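Module 4: Civilian control of armed forces
Handout 9, for the April seminars
Course convenor: Dayana Contreras

4.1 Terms

Command authority is the legal power to give orders to forces. Control is wider. It covers money, appointments, law and inspection. A head of state may hold command in name while a cabinet or assembly holds most of the control. Students should keep the two apart in written work.

4.2 Channels of control

Budget. The assembly votes funds, usually for 12 months. Spending outside the vote needs a fresh request.
Appointments. Senior posts are filled by the executive, with or without a hearing.
Mobilisation. Calling up reserves needs a signed order. In most of the cases on the reading list the order lapses unless the assembly confirms it.
Inspection. An outside body may enter bases and see papers.

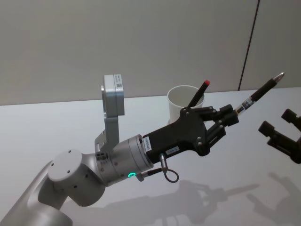
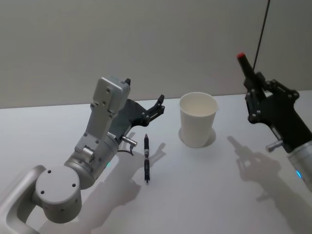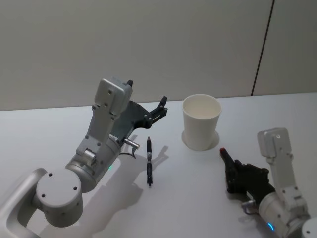

Orders to raise readiness are the hardest class to place. They are short of mobilisation, so the confirmation rule does not apply, yet they move troops and stores and can alarm a neighbouring state. Ofori treats them as routine command acts. Zakharchenko treats them as acts of policy and would put them under the same rule as a call-up. The dispute turns on what counts as signing. A signature on paper is the older model: one named person, one paper, one moment from which the order runs. Most readiness orders now go out by secure message, and the time of issue has to be rebuilt from logs.

4.3 Case for discussion

Read Kushnir, "The Orngate Order", up to the end of part two. The order put 493 reservists on notice without a vote. Note which office drafted it, which office issued it and when the assembly was told. The annex gives the text in full.

4.4 Written task

Was the Orngate order an act of command or an act of policy? Answer with reference to both Ofori and Zakharchenko. The task is marked out of 100. Work without page references loses 12 marks. Hand in to Maksym Zhuravel before the next seminar.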